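Chapter 4
Getting to School

Learning goals
Explain why school travel patterns differ between towns.
Read a simple table of trips by distance and mode.
Use the terms catchment, mode share and trip chain.

Every weekday morning a large part of a town's population moves at the same time, toward a small number of buildings. Planners call this the school peak. In Zasisbridge it begins at 7:30 a.m. and lasts 30 minutes. The town has 3835 residents, and 643 of them are enrolled in school. 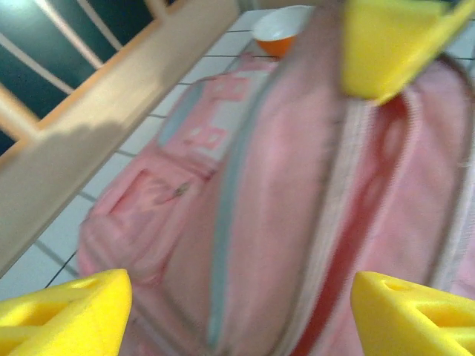 By the Kodikara Geography Writing Group

The area a school draws its students from is its catchment. A small catchment usually means more walking. Most students in Zasisbridge live close enough to go on foot, and the main concern there is safe crossings. Broltuvgate has one school for a wide farming district, so nearly everyone comes by bus or car.

Distance is only part of the answer. Students carry books, lunches and sports clothes, and a heavy load makes a short walk feel longer. Hills and winter weather matter too. In Zusamgate a footbridge 300 meters from the school gate closed for repairs in January, and families who had always walked began to drive. Some kept driving after it reopened.

Parents often link the school run to other errands – a stop at the store, then on to work. A set of linked trips like this is called a trip chain. Trip chains are hard to shift from car to bus, even where the bus is free.

4.1 Measuring mode share

Mode share is the percentage of trips made by each type of transportation.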